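Silent film credited to two different directors – which do I put in the programme?

Posted by Nerys Rosser, 04/02/2021
Filed under: Early cinema, Credits and attributions

I'm writing the notes for a small season of silents at our film society and have come unstuck on the one I thought would be easy. It's a two-reeler called The Ferryman of Drustberg. The print we're borrowing has a title card naming one director, a man called Parri. The distributor's old catalogue, which I have as a rather grey photocopy, names a woman called Tuston and doesn't mention Parri at all. The only review I can find says the river was very well photographed and leaves it at that.

The notes go to the printer in March and I have 12 lines for the whole film, so a long essay on authorship is out. Do I go with what's on the screen? Our projectionist says yes, but he would say that, he has to look at it.

Elin Pugh
Go with the screen. It's what the audience will see and it saves you letters.

Osian Gwynne
I'd be slower than Elin. Title cards are the part of a silent most likely to have been replaced. They were cut out for foreign release, translated, lost, and made again by somebody with a deadline and a list. A card on a surviving print tells you what someone believed when that card was made, and that may be years after the film was.

In your place I'd do the following, in this order.

Find out where the print came from. If it's an export copy that came home again, trust the card less. The lender should have a sheet on it, though you may have to ask 2 or 3 times before the right person opens the right drawer.

Look at the lettering. If the credit card is in a different typeface from the cards in the middle of the film, it was probably made separately. The same goes for borders and for spelling. I once spent a happy week on a film whose hero changed his surname between reels.
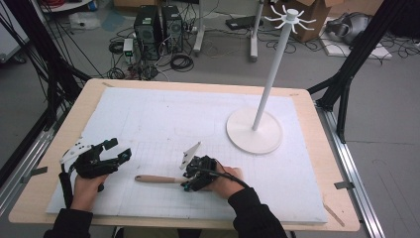 Check the length. Your catalogue should give one. If it says 1,410 feet and your print runs well short of that, something has gone, and the opening is where prints get worn and trimmed.

Try the trade papers for the weeks before release. Notices placed by the company are dull, but they were written while everybody concerned was still on the payroll and able to complain.

If none of that settles it, print both: "Directed by Parri (print) or Tuston (catalogue)". It takes up one of your lines and you can leave the quarrel to the bar afterwards.

Idris Bevan
Is this the one with the goat? If so I saw it at Grastilville years ago with almost no sound from the pianist, who had been given the wrong film. Can't help with the director but the goat is very good.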